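**Wednesday, bench 2, am**

Board flatness and finish, continued from last week's page.

Replaced the old top piece. The previous one had cupped along the grain and the small blocks were rocking on it, which made the sliding trials useless past the middle of the board. New one is the Plelstead offcut that had been standing in the rack since January. Three planks, edge-glued, planed one side only. Left it flat under weights for 13 days before touching it.

Straightedge along the length: no light under it at the near edge, a sliver at the far edge. Across the width: a slight step at one seam, can be felt with a fingernail. Took it down with the card scraper, then 240 grit on the cork block, with the grain. Step no longer felt. Did not chase the sliver at the far edge. It is outside the part of the board that gets used for measurements.

Finish: one thin coat of the Raditz hard wax, buffed off after 17 minutes. The tin says longer. Longer left the last test piece tacky and the blocks picked it up on their undersides. Second coat not applied. Would like a week of plain use first so there is something to compare against.

Friction check, by tilting, before the board was fixed down. Used the small yellow hex block, standing on end. Scatter between pulls is smaller than on the old board. Along the grain and across the grain still differ, across being the stickier of the two. Figures are in the bench file, tab 7. Do not mix them with the old board's figures, the block was cleaned in between.

Cleaning, for the record: blocks wiped with a barely damp cloth, dried, left on paper towel overnight. No spirit. Spirit dulled the paint on one of the Hafstein pieces last time and that piece now slides differently from the rest of its set. It has been taken out and put in the spares drawer with a pencil mark on the base.

**pm**

Fixed down to the pegboard top. The pitch of the holes does not suit the width of the board, so the fixings had to go outside it. Tightened by hand, then nearly a quarter turn with the key. Any more and the board starts to lift in the middle. 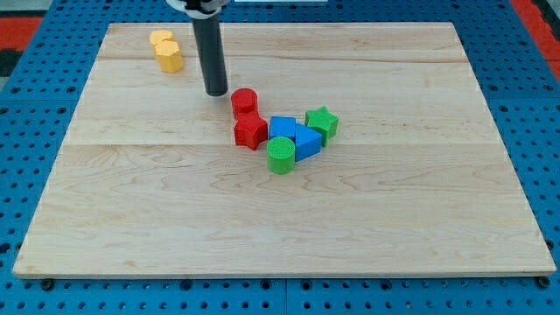 Seams run left to right as seen from the near side, as agreed. The bolts on the near edge are sitting in the blue top just off the wood, one towards each corner, so there is nothing standing proud of the working surface to catch a block on. The wavy figure in the nearest plank is only colour as far as the fingernail can tell, but I will run the tilt check on that plank separately next time it is up. The yellow blocks are parked at the far left for now. Keep them off the seams when starting a run.

Still to do:

- Second straightedge check after the heating has been on overnight.
- Ask Traron if they can supply the same stock planed both sides. If so, order two, one as a spare.
- Wax the underside. It was left bare and will take up moisture faster than the top.
- Label the old board and move it out of the rack before someone fits it again.

Key for the bolts is back on its hook.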